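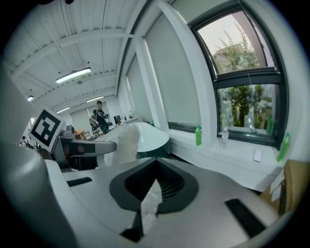 Towels, basins and other things people ask us about

Last updated 3 February 2021

Latrice Bellamy answers the household questions at Ridgeway. She doesn't sell towels and has been talked out of believing most of what is printed on their packaging.

Do I need to wash new towels before using them?

Yes, once. New towels often carry a finish that makes them feel plush in the store and shed water when you get them home. One ordinary warm wash takes most of it off. The three-wash "conditioning" routine that gets passed around is, as far as I can tell, a good way to use up detergent.

Does vinegar really make towels fluffy?

Sometimes. If your problem is detergent left in the loops, half a cup in the rinse may help a little. So will using less detergent, and that costs nothing. If the towel is simply old and the loops are worn flat, vinegar gives you an old towel that smells like salad. Never put it in with bleach.

What about fabric softener?

I'd skip it. It coats the fibers, and a coated towel pushes water around your back. The people who write in to defend softener usually like the smell -- fair enough, but buy a candle.

Can I wash a towel by hand in a basin?

You can. A hand towel or washcloth is easy. A bath towel is a fight, and it will come out of the basin holding far more water than you expect. Use a basin wide enough to push the cloth flat under the water, and go light on soap. Rinse until the water runs clear, then rinse again. Press the water out against the side. Wringing hard pulls the loops and twists the hems, and the hems never quite go back.

Is an oval basin better than a round one?

Somebody at Zisisine sent us a long letter claiming it was. I washed the same white towels in both for most of October and couldn't tell them apart afterward. An oval one may sit better on a narrow shelf or a low bench. Buy the one that fits under your faucet.

My white towels went gray. Can I get them back?

Partway, maybe. Gray usually means too much soap, too full a load, or a dark sock. Soak them overnight with oxygen bleach in warm water and see. Imre Szűcs wrote to say he boiled his for 35 minutes and they came back like new. I asked for a before photo and haven't had one.

Should I roll them or fold them?

Fold them, roll them, bunch them up and shove them in the cupboard. A dry towel doesn't care. A damp one will go sour in any shape, so hang it first, spread out. Two towels on one hook won't dry.

Do indoor-dried towels always come out stiff?

Mostly, yes. Give them a hard shake before hanging and again when dry, or finish them with 8 minutes in a dryer if you have one. Opening a blind for the sun is nice, but moving air does more.

How often should I replace them?

The Prisia leaflet says every two years. Prisia sells towels. Mine are a good deal older than that. Replace one when it stops drying you or the smell survives a hot wash. Cut the old one up for rags.

I have a question that isn't here.

Write to Ridgeway Household Desk, Box 3477, Zukdale. Please don't send towels.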